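Wimix Suture Notes

Wimix is a set of plain-text study notes on basic wound closure, put together for first-year veterinary nursing students at Grondanton College. Kamala Kurian wrote most of it over two terms. Zuzanna Kozłowski edits it now.

What's in it

notes/ has 66 short text files, one per topic
terms/ has a glossary of 132 entries
cards/ has 41 flash cards in CSV, front and back
CHANGES.txt is the edit log

File names start with the week the topic is taught. Week 9 is the longest and covers needle choice, thread sizes and knots.

Format

All files are UTF-8 with Unix line endings. The CSV uses semicolons — some card answers have commas in them. Spelling is American. Drug doses were left out on purpose and won't be added.

Known gaps

Skin staples get one paragraph. The file on drains is still a draft. Three glossary entries point to a note that was merged into another in March, and those links need fixing. 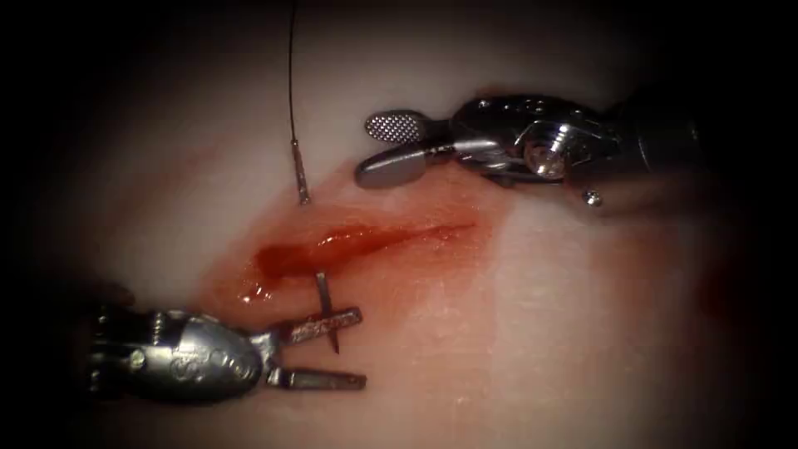 Synthetic tissue pad with a slanted incision and red fluid.

Use and changes

Free to copy for teaching. Please keep both names on it. Send corrections to Zuzanna with the file name and line number. Printed copies are kept in the Atallah reading room, second shelf.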